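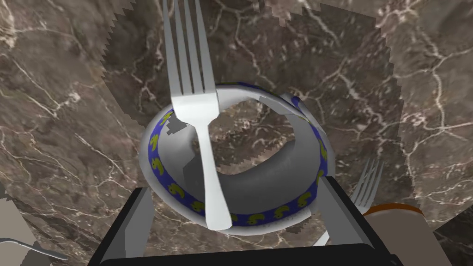
Tema 8. Fallos de geometría en la simulación de agarre

Apuntes de la asignatura Robótica de manipulación. Marzo de 2023

1. Planteamiento

En este tema se estudia un fallo del entorno de simulación Lelleck, el que usamos en las prácticas de vajilla y cubiertos. El planificador daba por válidos agarres que luego, en el brazo real, terminaban con los dedos de la pinza golpeando el borde del cuenco. No hubo daños personales. Se rompieron dos cuencos y se deformó la almohadilla de un dedo.

El caso interesa por el modo en que el error pasó los controles. El simulador no se detuvo, no escribió ningún aviso en el registro y el indicador de éxito siguió subiendo durante toda la serie. La información necesaria para sospechar estaba en las imágenes renderizadas desde la pinza, que se guardaban y no se revisaban.

2. Descripción de la tarea

Recoger un cubierto apoyado en un cuenco o junto a él y llevarlo a una bandeja. La pinza es de dos dedos paralelos. La superficie de la mesa, las texturas y la posición de los objetos cambian de un episodio a otro (aleatorización de dominio). Los modelos de los objetos proceden de la biblioteca Wuruneo.

La serie afectada tenía 1192 episodios. El simulador marcó como correctos todos menos 161.

3. Qué se observa en el render

Conviene tener delante la imagen del comienzo. El cuenco de la cenefa azul con patos amarillos tiene huecos en la pared, sobre todo en la parte superior, y por ellos se ve el mármol del fondo. También aparece una zona con textura de mármol a través de la boca del cuenco, encima de la superficie interior gris. Un cuenco cerrado no puede dar ese resultado.

El mármol presenta además una banda con bordes escalonados en la que las vetas cambian de tamaño y de dirección. Se anota como segundo síntoma. No se debe atribuir sin más a la misma causa: una discontinuidad de textura en el plano de la mesa no altera por sí sola la geometría de colisión.

El mango del tenedor grande cruza por delante del borde y del interior del cuenco, y los dos dedos quedan a uno y otro lado en la vista de la cámara. Esa superposición tampoco demuestra contacto. Para saber si hay penetración entre cuerpos hay que consultar las distancias, no el render.

4. Causa

Lelleck mantiene dos mallas por objeto: la visual y la de colisión. En teoría son independientes. En nuestra configuración la segunda se generaba a partir de la primera, al cargar el objeto, mediante un paso de simplificación.

En diciembre se actualizó el conversor de modelos. La versión nueva eliminaba los triángulos con la normal invertida en lugar de reorientarlos. Varios cuencos de Wuruneo tenían normales mal orientadas en la pared exterior y en el borde, y perdieron esas caras. La malla de colisión heredó los huecos.

La consecuencia para el planificador es directa. Donde falta una cara no hay contacto, y una trayectoria que atraviesa la pared tiene el mismo coste que una trayectoria libre. El optimizador elige el camino más corto y acaba prefiriendo los agarres que pasan por el hueco.

5. Por qué no se detectó antes

a) La prueba de carga comprobaba que el archivo se abría y que el número de objetos era el esperado. No comprobaba que las mallas fueran cerradas.

b) El criterio de éxito era la posición final del cubierto. Un episodio en el que el dedo atraviesa el cuenco y deja el cubierto en la bandeja cuenta como correcto.

c) La tasa de éxito subió después de la actualización. Se interpretó como una mejora del planificador y se abrió el paso al brazo real.

d) El límite de fuerza del brazo estaba ajustado para piezas metálicas, de una práctica anterior en la célula Ham. Con cerámica, la parada por fuerza llegaba tarde.

El punto d) es un fallo distinto de los anteriores y se habría manifestado con cualquier otro error de trayectoria. En el informe de la práctica debe figurar por separado.

6. Procedimiento de comprobación

Se aplica cada vez que se actualice el conversor o se añadan objetos a la biblioteca.

Paso 1. Comprobar que cada malla es cerrada. Toda arista debe pertenecer exactamente a dos caras. Si alguna arista pertenece a una sola, el objeto se retira de la lista hasta repararlo.

Paso 2. Comparar el volumen de la malla de colisión con el de referencia guardado en la ficha del objeto. En mallas abiertas este valor carece de sentido, de modo que el paso 1 va siempre primero.

Paso 3. Activar la vista de colisión y superponerla a la visual. Revisar el objeto desde arriba, desde abajo y desde la cámara de la pinza.

Paso 4. Lanzar rayos desde el exterior hacia el centro de la pared. Un rayo que no encuentra la cara exterior indica un hueco.

Paso 5. Repetir una trayectoria que deba fallar, por ejemplo un dedo dirigido contra el borde. Si el simulador la acepta, la configuración no se usa.

Paso 6. Antes de pasar al brazo real, reducir la velocidad y fijar el límite de fuerza según el material más frágil de la mesa. La primera ejecución se hace sin personas dentro del vallado y con una mano en el pulsador de parada.

7. Reparación aplicada

Se volvió a la versión anterior del conversor y se reorientaron las normales en los modelos originales. Las mallas de colisión se generan ahora fuera de línea, por descomposición convexa, y se guardan junto al objeto. La serie completa se descartó, incluidos los episodios sin cuencos, porque no se podía reconstruir con qué versión se había cargado cada uno.

Al criterio de éxito se añadió la penetración máxima entre la pinza y cualquier cuerpo. El umbral está en el archivo de configuración del laboratorio Florkstead y no debe modificarse durante las prácticas.

8. Trabajo para la próxima sesión

Cargar el conjunto de vajilla en Lelleck y aplicar los pasos 1 a 4. Entregar una tabla con el objeto, el resultado de cada paso y la decisión tomada (se usa, se repara, se retira).

Escribir además media página sobre el apartado 5 b): qué otras situaciones físicamente imposibles aceptaría un criterio basado solo en la posición final, y qué magnitud habría que registrar para detectarlas.

La entrega se hace en el repositorio del grupo, en la carpeta del tema. Las capturas deben incluir la vista visual y la de colisión del mismo instante.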